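임도는 그냥 임도로 두자

브룰데일 순환로 얘기를 또 한다. 지난번에 쓰고 나서 메일이 꽤 왔다. 절반은 동의, 절반은 욕. 괜찮다. 그래도 할 말은 해야겠다.

10월에 또 한 바퀴 돌았다. 스텐다르 주차장에서 출발, 임도 따라 북쪽 능선, 에데트 고개 넘어서 계곡길로 복귀. 전 구간이 차 한 대 지나갈 너비의 흙길이다. 싱글트랙 없음. 기술 구간이라고 할 만한 것도 에데트 내려오는 돌밭 하나 정도. 그런데 이게 좋다는 거다. 바퀴 자국이 두 줄이니까 둘이 나란히 달리면서 얘기할 수 있다. 초보도 데려갈 수 있고. 맞은편에서 등산객이 와도 서로 얼굴 붉힐 일이 없다.

근데 이 길을 "개선"하겠단다. 계획안을 읽어봤다. 능선 쪽 임도 옆으로 좁은 전용 코스를 새로 내고, 뱅크 턴 넣고, 점프 넣고, 기존 임도는 중간중간 돌로 막아서 자연 복원. 말은 그럴듯하다. 그림도 예쁘다. 나는 반대다.

첫째, 누가 쓰나. 전용 코스 만들면 잘 타는 사람들이 온다. 당연하다. 나도 갈 거다. 솔직히 재밌겠지. 근데 지금 그 길을 쓰는 사람들은? 짐받이에 텐트 묶고 오는 사람들, 애 데리고 오는 집, 무릎 안 좋아서 평평한 데만 걷는 어르신들. 계획안 열일곱 쪽인가를 넘겨도 이 사람들 얘기가 한 줄도 없다. 우회로 표시도 없고. 돌로 막힌 임도 앞에서 어디로 가라는 건지.

둘째, 물길. 지금 임도가 완벽하다는 얘기가 아니다. 북쪽 사면은 비만 오면 파인다. 배수로가 막혀서 물이 길 한가운데로 흐르고, 바퀴 자국이 도랑이 된다. 그러면 사람들이 옆으로 피해 다니고 길이 넓어지고. 악순환. 이걸 먼저 고쳐야 한다. 배수로 치우고 물막이 턱 몇 개 놓고. 새 코스 내는 돈이면 몇 년은 관리하고도 남는다고 본다. 새 길은 개통식 사진이 나오지만 배수로 청소는 사진이 안 나온다. 그래서 안하는 거 아닌가 싶기도 하고.

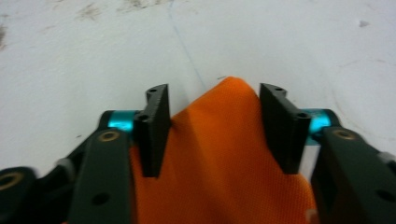 표지판 문제

이것도 좀 얘기하자. 스텐다르 주차장 입구 안내판에는 고개 높이가 3,605피트라고 돼 있다. 고개 위 표지석에는 3,711피트. 같은 고개다. 어느 쪽이 맞는지 나는 모른다. 내 GPS도 탈 때마다 다른 숫자를 내놓는다. 높이야 뭐 틀려도 죽지 않는다. 문제는 갈림길이다. 에데트 지나서 첫 갈림길, 왼쪽이 계곡길이고 오른쪽은 목장 사유지로 빠지는데 화살표가 없다. 기둥만 있다. 화살표가 붙어 있던 못 자국만 두 개.

10월에도 거기서 길 잘못 든 커플을 만났다. 오른쪽으로 한참 내려갔다가 철문 보고 되돌아 올라오는 중이었다. 물도 다 마셨고. 내 물통 하나 주고 계곡길까지 같이 내려왔다. 날이 길 때니까 망정이지, 아니 사실 그때도 해가 꽤 짧았다. 헤드랜프 없었으면 고생했을 거다.

점프대 하나 만들 돈으로 화살표를 몇 개 달 수 있는지. 계산은 안 해봤지만 많이 달 수 있다는 건 안다.

살라마투 발로군의 반론

공평하게 반대쪽 얘기도 적는다. 같이 타는 살라마투 발로군은 계획안에 찬성이다. 같이 탄 지 오래됐고 나보다 훨씬 잘 탄다. 그의 말은 이렇다. 지금 사람들이 이미 숲 안에 몰래 샛길을 내고 있다, 막아봤자 또 생긴다, 차라리 제대로 설계한 길을 주는 게 숲에도 낫다. 맞는 말이다. 나도 능선에서 그 샛길들을 봤다. 경사 그대로 내리꽂는 길, 나무뿌리 다 드러난 길. 보기 흉하다.

그래서 나도 전용 코스 자체를 반대하는 건 아니다. 위치가 문제다. 이스테라우 쪽 옛 채석장 터가 있다. 이미 나무가 없고, 땅도 단단하고, 주차할 데도 있다. 거기다 만들면 된다. 점프를 하든 뱅크를 쌓든. 발로군은 거기는 고도차가 안 나와서 재미가 없다고 한다. 200미터는 떨어져야 탈 맛이 난다고. 음. 이건 취향 문제라서 내가 이길 수가 없다. 그래도 고도차 때문에 동네 사람들이 제일 많이 쓰는 길을 돌로 막는다는 건 나는 이해가 안 간다.

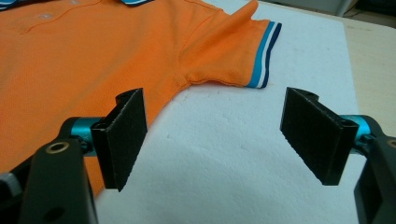 임도를 지키자는 쪽도 게으른 건 마찬가지다. 나 포함해서. 불평은 잘한다. 근데 의견 수렴 때 가보면 늘 전용 코스 쪽 사람들이 앞줄에 앉아 있다. 팀 저지 맞춰 입고, 지도 뽑아 오고, 발표 순서까지 정해서 온다. 우리 쪽은 뒷줄에 띄엄띄엄. 각자 퇴근하고 온 차림으로. 저지까지 맞추자는 건 아니다. 주황색 폴로셔츠, 깃에 파란색 흰색 줄 들어간 그런 평범한 거 하나씩만 입고 모여 앉아도 최소한 한 편이라는 건 보일 텐데. 자전거 타는 사람이든 걷는 사람이든 입을 수 있고. 옷 얘기가 우습게 들리겠지만 담당자들은 머릿수를 본다. 흩어져 앉아 있으면 개인 민원이고 모여 있으면 주민 의견이 된다. 이번 의견 수렴 때는 좀 일찍 가서 앞에 앉았으면 좋겠다.

그리고 말할 거리도 하나로 줄여서 가자. 지난번에 우리 쪽에서 나온 얘기가 화장실, 개 목줄, 주차비, 산악오토바이 소음... 다 중요하다. 다 중요한데 그날 안건은 그게 아니었다. 담당자가 받아 적다가 펜 내려놓는 걸 나는 봤다. 이번엔 두 가지만. 임도 막지 말 것. 배수로부터 고칠 것. 갈림길 화살표는 따로 민원 넣으면 된다. 나는 벌써 넣었다. 답은 아직 없음.

의견서 쓸 때 팁이라면, 자기가 그 길을 어떻게 쓰는지 쓰면 된다. 환경 용어 같은 거 몰라도 된다. 한 달에 몇 번 가는지, 누구랑 가는지, 어디서 어디까지 가는지. 길이 파인 데 사진 있으면 위치 적어서 붙이고. 나는 북쪽 사면 두 번째 굽이 사진을 붙였다. 거의 무릎 깊이로 파인 데다. 아는 사람은 안다.

계획안 책자는 스텐다르 주차장 안내소에도 비치돼 있다. 두껍지 않으니 금방 읽는다. 지도는 맨 뒤에 접혀 있고, 회색 점선이 막겠다는 구간이다. 범례에는 "전환 구간"이라고 써놨으니 속지 마시길.

오타는 나중에 고치겠다. 지금 나가봐야 해서. 다음 글에는 계곡길 쪽 다리 상태 올리겠음.

2020년 11월 8일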